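差出人: Dionysis Lazaridis
宛先: Gernby 修理と再利用メーリングリスト
日付: 2021年3月
件名: Re: [gernby 2352] デスクトップ機の分解の順番について

Adesuwaさん、みなさん

Dionysisです。返事が遅くなりまして、申し訳ありません。日本語で長いメールを書くときは時間がかかりますので、変なところがありましたら遠慮なく直してください。

Adesuwa Ezeさんは書きました:
> Pruslowの棚に置いてあるデスクトップ機14台の件です。
> 来月のはじめまでに、使える部品と処分する部品に分けたいと思います。
> 質問は三つあります。
>
> (1) メモリとCPUはどちらを先に外しますか。前回、私はCPUクーラーを
> 外すのに苦労して、メモリのツメを一つ折りそうになりました。
> (2) CPUに残っている古いグリスは、外す前に拭きますか、外した後に
> 拭きますか。Oluwatosinさんと私で意見が違います。
> (3) グラフィックボードや電源は、付けたままNegussieに渡しても
> いいのでしょうか。
>
> Dionysisさんが前に書いた手順のメールを探しましたが、
> 見つかりませんでした。もう一度送っていただけると助かります。

前の手順のメールは、このリストではなく、Adebayoさんに個人的に送ったものでした。見つからないのは当然です。古い文章をそのまま貼るのも失礼だと思いましたので、新しく書き直しました。

まず、(1)の答えです。私はメモリを先に外します。絶対の規則ではありませんが、クーラーを動かすときに手がメモリにぶつかることが多いので、先に抜いておくと気持ちが楽です。ただし、クーラーが大きくてメモリのツメが開かない機種もあります。そのときは逆の順番でかまいません。

作業台には、本体を横に寝かせて置きます。開いた側が上です。立てたままで作業する人もいますが、ねじが中に落ちたとき、電源の裏まで入ってしまうことがあります。私は去年それで一時間なくしました。
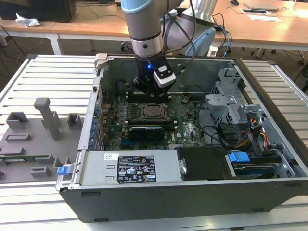 もう一つ、始める前にお願いしたいのは、小さい入れ物を先に並べておくことです。ねじ用、メモリ用、CPU用と、別々に用意してください。Femiさんは製氷皿を使っています。CPUの入れ物は静電気を防ぐものが必要ですので、製氷皿はねじだけにしてください。帯電防止の袋は、Irnettiと書いてある引き出しの二段目に残っています。

では、順番に書きます。

1. 電源コードを抜き、電源ボタンを五秒ぐらい押します。
コードが抜けた状態でボタンを押して、残っている電気を逃がします。モニターやUSBのケーブルもこのときに全部抜いてください。

2. カバーを開けて、ケーブルの位置を記録します。
処分する予定の機械でも、記録はしてください。後で一台だけ組み立て直すことになった場合に、とても役に立ちます。電話のカメラで十分です。紙に書くのが好きな人は、コネクタの形と線の色を書いておけばよいと思います。

3. ハードディスクを外します。
データが入っている可能性がありますので、ほかの部品より先に出して、番号の札を付けて、鍵のかかる箱に入れます。DELLの本体では、青いプラスチックのところをつまむか、引くかすると外れる作りのものがよくあります。青くないところは、力を入れる前に、もう一度ねじを探してください。固いと思ったら、たいていはねじが残っています。SATAのケーブルは線ではなくコネクタの部分を持って抜きます。

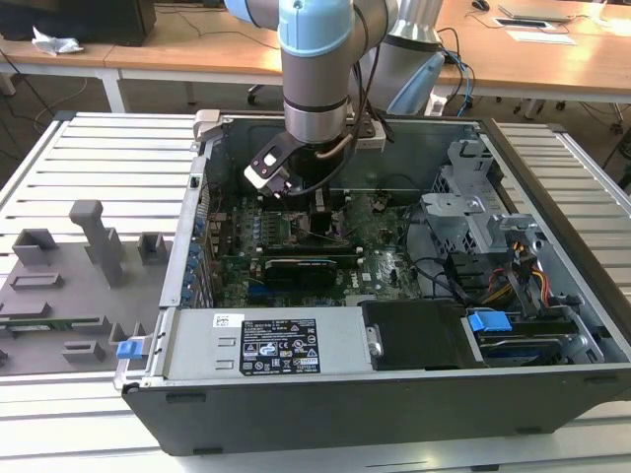
ドライブのトレイの横に青いタブ。手前の銀色の箱は電源ユニット。

電源ユニットの本体は、絶対に開けないでください。コードを抜いてから長い時間がたっていても同じです。ラベルの文字が読みたいときは、箱を開けずに読めるところだけを書き写します。

4. メモリを抜きます。
両側にツメがある場合は、両方を開いてから、まっすぐ上に持ち上げます。片側しか動かない基板もあります。金色の端子には触らないようにします。容量の違うものを一つの袋に混ぜないでください。前回の袋は混ざっていて、Oluwatosin Aliyuさんが全部見直すことになりました。

5. CPUクーラーを外します。
ファンのコネクタを先に抜きます。それから、ねじを対角線の順に、少しずつゆるめます。一本だけを最後までゆるめるのはよくありません。ねじが全部ゆるんでも、グリスが固まってクーラーが離れないことがあります。Adesuwaさんが苦労したのは、たぶんこれです。引っ張る前に、クーラーを左右に小さく回すように動かしてみてください。動く機械でしたら、分解の前に十分ぐらい電源を入れて、少し温めておく方法もあります。そのときは、もう一度1番からやり直してください。

6. CPUを外します。
(2)の答えになりますが、私は、ソケットに入っている間に一度軽く拭いて、外してからもう一度きれいに拭きます。Oluwatosinさんの「後で」も、Adesuwaさんの「先に」も、半分ずつ正しいということにしてください。最初は乾いた布で、押さえるだけです。液体は使いません。ソケットの中に入ると困ります。

レバーは、少し下に押して、横にずらしてから、ゆっくり上げます。金属の枠が上がったら、CPUのふちを二本の指で持って、まっすぐ上に出します。斜めに出すと、ピンが曲がることがあります。ピンはソケット側にある型とCPU側にある型がありますが、どちらでも注意することは同じです。

外した後は、70%のイソプロピルアルコールを布に少しだけ付けて拭きます。もっと濃いもののほうが早く乾きますが、今Pruslowにあるのは70%だけですので、拭いた後は十分に乾かしてから袋に入れてください。中央に赤茶色の薄いよごれが残る程度でしたら、先へ進んでかまいません。金属のへらで削るのは、やめてください。

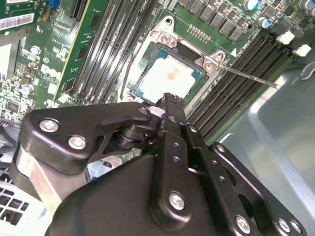 7. グラフィックボードを外します。
(3)の質問についてです。Negussieの担当の方に電話で聞きましたところ、付いたままでも受け取ってもらえるそうです。でも、使えるボードがあれば、こちらで売ることができます。前に出したものは一枚3000円で売れました。ですから、外して試験をする価値はあると思います。外すときは、まず背面の金具の固定を外し、次にスロットの端にあるツメを押しながら、両手で持ち上げます。補助電源の線がある場合は、先に抜いてください。

8. 電源ユニットは、最後に外します。
基板とつながっている太いコネクタは、横のツメを押さないと抜けません。外した電源は、ケーブルを軽く束ねて、ラベルが上になるように箱に入れてください。本体に付けたまま渡すことも可能です。今回、時間が足りなくなったら、8番は省略しましょう。

9. 空になったソケットの保護について。
基板を再利用する場合は、CPUを外したソケットに必ずカバーを付けます。カバーがないときは、CPUを戻しておくほうが安全です。基板を裸で重ねないでください。ほこりが入るだけでしたら後で何とかなりますが、ピンに何かが触ると、私の目ではもう直せません。

手順は以上です。

それから、Adebayo Ezeさんにお聞きしたいことがあります。棚の札の番号は、本体の番号でしょうか、それとも持ってきた人の番号でしょうか。同じ番号の札が付いた本体を二台見つけました。ハードディスクの札にも同じ番号を使いますので、作業の前に決めておきたいと思います。私の希望は、本体の番号です。

Femi Aliyuさん、先の細い磁石付きのドライバーをお持ちでしたら、次の土曜日に貸していただけませんか。私のものは磁石が弱くなって、ねじがすぐ落ちます。

一つ、言葉の質問もあります。「ツメ」と「ラッチ」は、どちらが普通の言い方でしょうか。このメールでは「ツメ」に統一しましたが、部品の説明書では両方を見ます。札に書くときのために、教えてください。

よろしくお願いいたします。

--
Dionysis Lazaridis
Gernby 修理と再利用の会(土曜日はPruslowにいます)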